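Thread: Scratched grey totes and label adhesive residue, what are you using?
Board: Storage, Shelving and Materials

tessellate_k
Posted in October
I run the parts store for a small repair shop. We have 27 grey stacking bins, straight-sided at the rim and sloped inward toward the base, bought used from a warehouse clearance. They were sold as polypropylene but the recycling mark is worn off most of them. The old paper labels come off in layers and leave a hard yellow film.

So far: warm water and dish soap (nothing), isopropyl (softens the film, smears it), plastic razor (works, slow). I would like a solvent that doesn't attack the plastic. The bins hold brass fittings and small castings, so food contact is not a concern.

Second question. The floors of the bins are badly scuffed. Is there any point in trying to restore the surface, or do I leave it?

morrow_bend
Reply to tessellate_k
Citrus cleaner, the orange oil type. Apply, cover with cling film, wait 30 minutes, scrape with the plastic blade. Rinse with soap after or the residue picks up dust. If it really is PP you have no short-term problem. Don't leave it overnight.

Leave the floors alone.

flatpack_orn
Reply to tessellate_k
Find out what the plastic is before putting any solvent on it. Cut a sliver from the rim and drop it in water. PP and PE float. ABS and polystyrene sink. Orange oil will craze polystyrene badly and I have seen "PP" used bins turn out to be something else more than once.

tessellate_k
Sliver floats. Two bins tested from different stacks, same result.

gantry9
Then it's PP or HDPE and either one will take citrus cleaner for half an hour. I disagree about the floors, though. Scuffing holds grit, and grit marks machined faces. If your castings have finished surfaces, put a liner in. We cut ours from closed-cell foam sheet, 4 mm, no glue, just a tight fit.

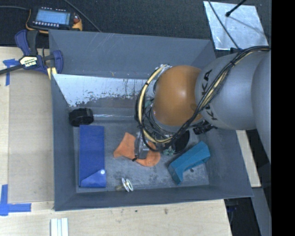
The fit matters more than the foam grade. Measure the floor of the bin and not the rim, because of the slope on the walls, and cut slightly oversize so the edges press up. Radius the corners or they lift. A liner that moves around is worse than none, as parts slide under it and get lost.

morrow_bend
Reply to gantry9
Foam holds grit too, and more of it. You can wipe a scuffed hard floor with a rag. Foam has to come out and be washed, and in practice it stays in for years. I pulled liners at Lau when I worked there and the underside of every one was a layer of swarf and oil.

gantry9
That is open-cell. Closed-cell doesn't absorb.

morrow_bend
It was closed-cell. The surface still embeds chips under load. Put a few pounds of steel on it and look at it in a month.

Océane Fraser
Moderator
Both of you are describing different loads. For heavy steel parts, hard floor and a wipe. For light finished brass, a thin liner is reasonable if it goes on a cleaning schedule. Tessellate, what is the weight per bin?

tessellate_k
Fullest bin is 67 pounds. Most are well under half that. The finished brass is all in the light ones.

Océane Fraser
Then line the light ones only. I would also check the stacking limit on the heavy ones. Used bins without a legible mark have no rating you can rely on, and the bottom one in a stack takes the lot. Look for whitening at the base corners.

flatpack_orn
Seconded on the whitening. Run a fingernail across it. If it catches, the corner is cracked and the bin should be retired from stacking.

For the labels going forward, stop using paper. We moved to Siltance card holders, the clip-on kind, and have not scraped a bin since. They need a rim lip of reasonable thickness. Measure before ordering.

harl_dunmore
The Siltance clips pop off if the bins are nested. Plurnetti make a riveted one. It means a hole in the wall, but it stays put.

flatpack_orn
Reply to harl_dunmore
Ours are stacked full, never nested, so that has not come up. I wouldn't drill a bin of unknown history. A hole is where the next crack starts.

harl_dunmore
A round drilled hole with a clean edge, near the rim, carries very little. Ours came from the Sornport auction with holes already in them and none have split.

tessellate_k
Update. Citrus cleaner under film worked on the first six. Film came up in one piece on four of them, the other two needed a second application. Soap rinse afterward, no haze on the plastic. Found one bin with whitening at two base corners and it catches a nail, so that one now holds packing paper on the top shelf.

Going with clips. Will cut foam for the light bins only and wash it when I do the stock count.

morrow_bend
Write the wash date on the back of the liner in paint marker. Ink pen rubs off.

gantry9
Reply to morrow_bend
Agreed on that much. Does anyone have a source for 4 mm sheet in widths over two feet? My supplier has stopped carrying it.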